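Brultgate Residents' Association
Minutes of the April meeting, held in the side hall at 7.30 pm

1. Previous minutes
Agreed, with one correction. The parking survey was sent to 1,021 addresses. The earlier minutes gave 1,000, and a member asked that we stop rounding figures that end up in letters to the council.

2. Trakier parking scheme
The chair read out Trakier's reply. The firm claims permits would "free up capacity" in the evenings. Members asked whose capacity. The reply gives no evening counts, and the map attached still shows the old bus stop. It was felt that a scheme costing each household 60 pounds a year ought to come with a current map. Almost 55 people had written to object. Trakier calls this "limited engagement". The meeting did not accept the phrase.
Action: secretary to ask for the evening counts in writing.

3. Jumix booking system
The trial of Jumix for hall bookings goes on. Two groups were given the same slot in the main hall. Jumix says this cannot happen. Left on the agenda.

4. Shop parade
Sakalauskas has asked to extend its opening hours to 11 pm. No objection in principle, though the promise of "no extra deliveries" was heard with some doubt, the same having been said about the bakery. Members want it as a condition.

5. Any other business
The drain outside the chemist is still blocked.

Meeting closed at 9.10 pm.
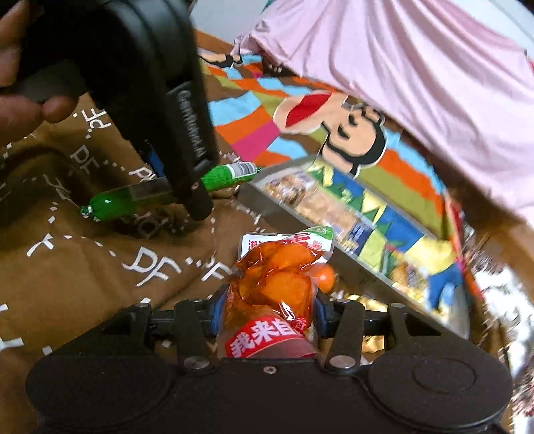 Can residents still object to the parking scheme?
Objections can be sent to the secretary in writing until the next meeting.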